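# Kedham puts its house rules for hand-held gripper work into writing

The group in Kedham that records everyday kitchen chores with hand-held grippers has finally written down its house rules, and after a long winter of friendly arguing we're very glad to see them! The booklet is called the Plitico guide, it runs to 4 pages, and it comes into use in February in every home that has agreed to take part.

Most of it is plain good manners. Ask the household before each visit, even if they said yes last time. Leave the kitchen the way the family keeps it - bottles, bags, racks and all - and don't tidy up to make the recordings look nicer. Keep faces, letters and medicine labels out of view, and stop after 60 minutes for a proper rest, as wrists get tired long before people admit it.

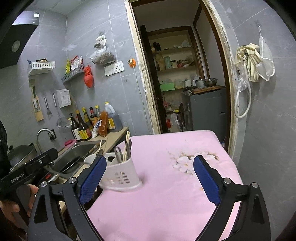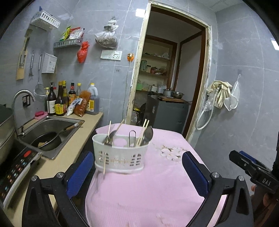
*Reading time: 2 minutes*

Utensil holders on a kitchen table get a paragraph of their own. The guide asks for the fingers to be opened wide before they come near the holder, and for scissors and knives to be handled slowly, with the free hand well back. When two people are working at the same table, they agree out loud who goes first (a small thing, but it was the most requested rule of all).

The draft was tried out over 533 recordings, and the teams at Kong and Hiltolano sent in pages of comments, many of them kind and a few of them rather stern about battery charging. The goal is roughly 2000 recordings under the new rules before the text is looked at again.

Households can ask for a printed copy at their next visit, and they can have any recording from their home deleted, at any time, without saying why.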